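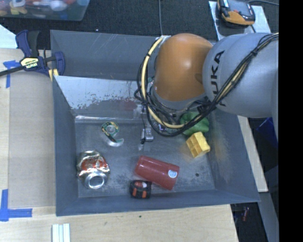 The Great Sock Amnesty and other notes on putting things away

Every December, the Hullside tenants' newsletter runs a piece about decluttering, and every December the basement storage cages look the same as they did the year before. I know this because mine is the third one along, and I've been looking through the wire at my own bread machine since we moved in.

So this year the piece is about giving up, partly. I've asked people in the elevator and by the mailboxes how they keep a small apartment in order, and the most useful answers came from the ones who've lowered their standards. What follows is the best of it, plus some opinions of my own that I was going to share anyway.

One bin, no lid

The people who own the most storage boxes have the messiest closets. A lidded box is where a thing goes to be forgotten. You stack another box on it, then the ironing board, and now getting at the flashlight involves moving furniture in the dark.

An open bin near the door works better. Keys, gloves, the dog leash, mail you don't want to open. When it's full, you empty it on a Tuesday evening with something decent on the radio. My bin has been full since the clocks changed, but I can see what's in it, and I call that progress.

The 8-minute rule

A neighbor on the fourth floor swears by setting the oven timer for 8 minutes and tidying until it goes off. I tried it. In the first session I cleared the kitchen counter. In the second I found a box of photographs and spent the whole time sitting on the floor. In the third I burned nothing, because the oven was off, but I did stand in front of it waiting for a pizza that wasn't in there.

Still, two of the three went somewhere, and the counter has stayed clear if you don't include the toaster, the other toaster and the fruit.

Cables

Everybody has the drawer. Ours holds chargers for phones we gave away, a thing with three prongs, and a long gray cord that my household refuses to throw out on the grounds that it looks expensive. The advice is to label each cable when you buy it. This is excellent advice for people who are about to start life over.

For the rest of us: plug in each one you can find a use for, tie it up with a twist tie from a bread bag, and put the leftovers in the electronics box at the Zelthorpe transfer station. They take small appliances too. Bring proof of address and don't go at noon on Saturday unless you enjoy sitting in your car.

About those shelves

Several of you asked about the Flivero shelving that went up in the laundry room. Yes, it's for everyone. Yes, each shelf is rated for 300 pounds, and no, that isn't a challenge. Please put your apartment number on anything you leave there. The stack of paint cans with "do not touch" written on it has not been touched, and it has also not been claimed. If it's yours, hello. We'd like the shelf back.

The single socks have moved from the top of dryer two to a basket on the lower shelf. Take back your own, or adopt one that comes close. No questions will be asked during the month of December, and the remainder goes to textile recycling in the new year. One of them has reindeer on it and I find it hard to believe its owner isn't in mourning.

Swap table

The swap table returns to the lobby on Saturday from ten in the morning. Last year we moved 400 items, a good number of which were the same fondue set going around and around. The rules haven't changed: clean, working, and small enough that one person can carry it home. Mattresses remain a firm no. Books are fine, encyclopedias are between you and your conscience.

Yu Bakery across the street is sending over rolls again, so come early. By eleven last time there was only the kind with seeds.

I'll be there with the bread machine. It works, it has its paddle, and the manual is in German. I'm also bringing one of the toasters, once we've settled at home which one we like less. If you see me carrying either of them back upstairs at closing time, please hold the door.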